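Puvari: free motion graphics presets for After Effects

Hi, and thanks for downloading! Puvari is a pack of animation presets and small project files I've been building in my spare time. It started as one folder of text wiggles I kept copying from job to job, and it kept growing. As of September 2019 there are 633 presets in here, all made with native effects, so you don't have to buy a plugin to open any of them.

What's in the folders

text – type-on, bounce, blur-in, the usual stuff plus a few odd ones
lines – strokes, callouts and leader lines that follow a null
grain – film grain and dust overlays
extras – 15 project files you can pull apart

Installing

Copy the Puvari folder into your User Presets folder and restart After Effects. If you only want a couple of presets, drag them straight onto a layer. I do that most of the time myself.

The callouts are my favorites. Put the null on the thing you want to point at, type your label, and the line works out its own bend. Every color is on one control layer called Prulden (long story), and changing it there changes it everywhere in the comp.
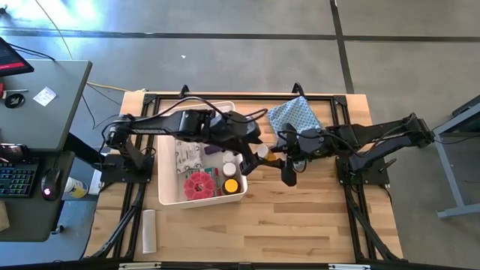 Two robot arms over a wooden tabletop

Line thickness is in pixels, so double it if you're working in 4K. The grain presets are slow at that size – turn them off until your final render.

Known problems

Bounce 7 jumps on its last frame if your comp is at 23.976. Najwa Moussa sent me a fix for the expression and I'll get it in by February. Right-to-left text doesn't work with the type-on presets yet, sorry!

License

Use them in anything, paid or unpaid. Please don't resell the pack as it is. Credit is lovely but you don't have to.

Thanks

Everett Begay tested the Windows install, and Amerley Tsikata renamed every single file so they sort properly (I owe you lunch, Amerley). Bug reports go in the issues tab, and please tell me which version of After Effects you're on.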